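A morning at the Burkero bat works, Bosdale

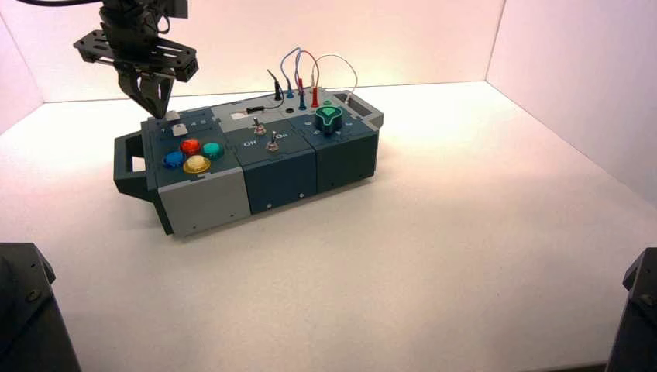
A modular task box with a carrying handle, on a white tabletop.

Burkero makes cricket bats in a former wool store on the edge of Bosdale, a few minutes' walk from the ground. It opens its doors to visitors twice a year, in April and September. I went in September, at the end of our club's season, with two bats that needed looking at and no great plan to buy a third.

The tour starts at ten in the yard, where the clefts are stacked. These are the rough wedges of willow that every bat begins as, and they arrive with the ends dipped in wax so that they do not split while drying. On the day I went there were 800 in the yard and the drying shed together. They stay there for most of a year. Our guide let us pick up a new cleft and a dried one, and the difference in weight was easy to feel.

Grading comes next. Each cleft is looked at for straight grain, knots and stain, and given a grade from one to four. Grade one goes into the Gorno, the firm's top bat. Grades two and three make up most of what it sells to club players. Butterfly willow, which has dark flecks through it, is sold cheaper, and the guide said it often plays as well as anything else in the shop. I have used one for three seasons and would agree.

The pressing room is small and they only let six of us in at once. The face of the blade goes under a roller several times, with the pressure changed between passes. Press too hard and the bat feels dead. Press too little and it dents in its first net session. The presser tests each blade with a mallet and listens to it. He let a boy from one of the junior sides have a go, and he could tell a soft blade from a finished one at the second try.

Handles are fitted in the next room. They are cane with rubber strips, cut to a V and glued into the shoulder of the blade, then left overnight. After that the shaping is done with a drawknife and a plane. This was the part most people had come for, and we stood there a good half hour. The shaper takes the edges down first, then the spine, and weighs the bat as he goes. The shavings go to a stables up the road.

There is a repair bench by the door — worth knowing if you live within reach. A new handle costs 85 pounds, including binding and a grip. Toe repairs are less. One of my bats needed a handle and I left it there. The other had a crack running up from the toe which they said was not worth mending, and they did not try to sell me a replacement.

Lunch was at Kiều, the café across the road, which does a good noodle soup and opens early on visitor days. It has 24 seats and they were all taken by half past twelve, so go before the tour ends or be ready to wait. Bosdale's second team were playing in the afternoon and several of us walked down to watch. They were 100 for two when I left to catch the bus, on a slow pitch with a very short boundary on the river side.

Practical notes. The tour is free but you have to book by email. It takes two hours, nearly all of it standing, and the yard is uneven. Wear old shoes. There is parking for a few cars at the front and more at the cricket ground. Children are welcome in every room except the one with the bandsaw. Repairs take three weeks in winter and longer from March onwards, when everyone remembers their bat at the same time.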